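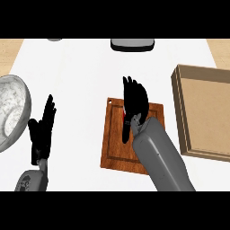

January 27, 2018

I finished the cookbook shelf last weekend. It took me most of the month, and I want to write down how it went while I still remember, mostly for my sister, who has the same problem and keeps asking.

The problem is recipes on loose paper. I had them in a drawer, in two folders, in the backs of other books, and in an envelope from when my grandmother moved out of the house on Preltinberg Road. A few are typed. Most are in pencil. One is on the back of a church bulletin and gives the amounts for a cake that serves a hall full of people, with no oven temperature.

I started by taking everything out and sorting by who wrote it. That was a mistake and I lost an evening to it. I can't tell my grandmother's handwriting from her sister's, and when I'm cooking I don't care who wrote it down. So I put it all back in one pile and sorted by what I would be looking for: soup, bread, meat, vegetables, cake, cookies, canning, and a last group for things like play dough and furniture polish.

Canning turned out to be the biggest group by far. There are more pickle recipes than any family could need, and several are the same recipe copied out again with the dill changed. I kept the copy with the most notes in the margin and put the others in an envelope at the back.

Then I had to decide whether to type them up. I know people who scan everything, and I did scan the oldest ones in case of a fire or a leak. But I don't like cooking from a screen. It goes dark while my hands are covered in flour. I ended up copying the ones I really use onto index cards and putting the originals in plastic sleeves in a binder. The cards live in the kitchen and the binder lives on the shelf.

Copying is slow. I did five or six a night at the table after supper and stopped when my writing got bad. I tried not to fix anything. If the original says "butter the size of an egg," the card says that too, and underneath I put what I use, in different ink. For butter the size of an egg I use four tablespoons.

A few notes on particular recipes.

The brown bread. My grandmother's card says to steam it in a coffee can. Mine came out gummy in the middle the first time and fine the second, when I gave it another half hour and left the lid of the pot alone. I have written the longer time on the card.

The plum cake. This one came from Lăcrămioara Surdu, who lived next door to us when I was in grade school and traded recipes with my mother over the fence. She wrote it out in English for us, and some of the measurements are in grams and some are in cups. The flour is 300 grams. I bought a cheap kitchen scale for this cake alone and now I use it for everything. She says to put the plums cut side up so the juice stays in them. I had been doing it the other way for years, with a wet bottom every time.

The bean soup. There are three versions and none of them mention salt. I asked my mother and she said of course you put in salt. I asked how much and she said until it tastes right. The card says "salt."

The vinegar pie. I made it once so that I could say I had. It's better than it sounds, a bit like lemon, and my husband had a second piece. I don't think I'll make it again unless we run out of fruit.

The shelf itself is just a board and two brackets, mounted over the end of the counter. I had been keeping the cookbooks on top of the refrigerator, where they got greasy and where I needed the stool to reach them. Getting them down meant deciding which to keep. I gave away the ones I had never cooked from, including a handsome one on French sauces that was a wedding present. I felt bad for a day or so. I kept the church cookbook from Lotelmont even though the cover is gone, because half the names in it are people I grew up with — and the refrigerator rolls on the bread page are the ones I make every Thanksgiving.

I also found things in the envelope that aren't recipes. There was a seed order, a list of who brought what to a reunion, and a postcard from Mondurlow with nothing on the back except "Weather good, ate well." I put those in a sleeve at the front of the binder. My mother thinks the reunion list is from the year the tent blew down, but she isn't sure, and her brother says that was a different year.

For anyone doing the same job, the only supplies I bought were the binder, the sleeves, a pack of lined index cards, and a recipe box. Get the sleeves that open at the top. I had the side-opening kind at first and the small cards slid out every time I turned a page. Use a pencil or a pen that won't run. I splashed the bean soup card the first week and lost a line and a half, and had to go back to the binder for it.

I still have the cookies to copy. That group is mostly Christmas baking, so I'm not in a hurry. My sister is coming in March and says she'll bring whatever she has from our aunt, including the date bars, which I've only ever had in my head. If she forgets them I'm sending her home without any plum cake.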